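積立で金ETFを持っていますが、円高のときは現物に替えたほうがいいのでしょうか

投稿者:ミナト川

印刷する | メールで送る

2年ほど前から、毎月決まった額で金のETFを買っています。為替ヘッジなしのタイプで、いまの評価額は480万円です。最初にまとめて入れた分があるので、積立だけの金額ではありません。

気になっているのは為替のことです。10月に入ってからドル建ての金価格はあまり動いていないのに、円建ての基準価額が下がる日が続いています。円高のせいだというのは理解しています。

職場の先輩からは「円高のときにETFを売って現物の地金に替えておけば、次に円安になったとき得をする」と言われました。ただ、ETFも地金も円で値段がつくので、替えたところで何が変わるのかがよくわかりません。

もうひとつ、ヘッジありの商品に乗り換える案も考えています。証券会社の画面で比べたところ、信託報酬の差はわずかでした。それなら乗り換えたほうが安心なのかどうか。

口座は特定口座(源泉徴収あり)です。NISAの枠は別の投信で使い切っています。金は10年くらい売らないつもりです。保管場所は自宅に小さい金庫があるだけで、貸金庫は借りていません。

よろしくお願いします。

回答者:Jinfeng Jia

先輩の話は、少なくとも為替に関しては成り立ちません。

ヘッジなしのETFも国内で買う地金も、円建ての値段はおおまかに「ドル建て金価格×ドル円」で決まります。円高で安くなったETFを売って、円高で安くなった地金を買うだけなので、為替に対する持ち高は替える前と同じです。その後に円安になれば、ETFのままでも地金でも同じように上がります。

違いが出るのはコストと税金です。

コストについて。ETFは売買手数料と信託報酬がかかります。地金は小売価格と買取価格に開きがあり、小さいバーだと別にバーチャージもかかります。買うときには消費税も払います。売るときに消費税相当額が上乗せされる店が多いですが、税率が同じなら戻ってくるという話で、儲けではありません。

税金について。ETFを売って利益が出ていれば、その時点で20.315%が引かれます。地金の売却益は原則として譲渡所得で、ほかの所得と合わせて計算します。年50万円の特別控除があり、保有が5年を超えると課税対象が半分になります。10年持つつもりなら地金の税制は悪くありません。とはいえ、いま利益の出ているETFを売って税金を先に払ってまで替えるかどうかは別に計算が必要です。

私なら480万円のほうは触らず、現物も持ちたいなら今後の積立の一部を純金積立に回します。引き出しのできるサービスを選べば、あとで地金にもできます。

ヘッジについては、信託報酬だけを比べるのは不十分です。ヘッジのコストは日米の短期金利差で決まる部分が大きく、信託報酬の欄には出てきません。基準価額からじわじわ引かれていく形になります。金利差が年3%あれば、単純計算で年3%近く不利になると思ってください。10年ならかなりの差です。金利差が縮めばコストも減るので、月次レポートでヘッジありとなしの両方の騰落率を見て、ドル円の動きと突き合わせてみるといいです。

もともと金を持つ理由に「円の価値が下がったときの備え」が入っているなら、ヘッジをかけるとその部分が消えます。

自宅の金庫については、火災保険の家財の契約で地金が対象外になっていることがあります。約款を確認してください。

回答者:ぽんかん

現物派です。

私は為替など見ないで、ボーナスのたびに買っています。もう70gを超えました。手元にあると売りたくならないのがいいところです。画面で値段が動くと気になるでしょう。

貸金庫は銀行によって空きがないので早めに聞いたほうがいいです。うちの近くは満杯でした。

消費税が上がる前に買って、上がった後に売ると少し得だと聞いたことがありますが、私は一度も売っていないのでわかりません。

回答者:sabaku_no_tanuki

前の方の回答でほとんど出ていますが、補足を。

ETFの中には、一定の口数以上で地金と交換(転換)できるものがあります。質問者さんの銘柄がそうなら、目論見書に条件が書いてあります。手数料と、取り扱っている証券会社が限られる点に注意してください。交換した場合の税金の扱いは証券会社に聞くのが確実です。

あと、資産全体のうち金が何割かを書いてもらえると答えやすいです。金が1割なら為替はあまり気にしなくていいし、9割なら為替より先に考えることがあります。

私自身は一度ヘッジありに乗り換えて、90日で戻しました。円高を予想していたのですが外れて、売買の手数料と税金の分だけ減りました。為替の予想で商品を替えるのは向いていなかったようです。

質問者からの返信(ミナト川)

ありがとうございます。替えても為替の面では同じというところで納得しました。ETFはそのままにして、純金積立の手数料を何社か比べてみます。金は資産全体の2割弱です。目論見書はこれから読みます。

参考になった 3 | コメント 4 | シェア 0

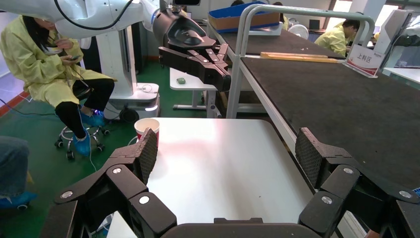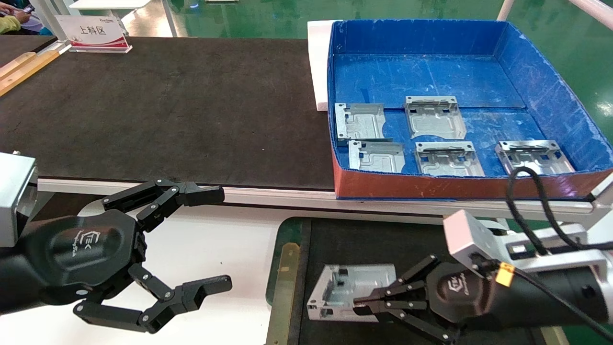 ロボットのグリッパーと白いサイドテーブル(上)、金属部品が入った青い箱(下)

お問い合わせ | 利用規約 | © Zandside くらしとお金の相談室 | ページの先頭へ戻る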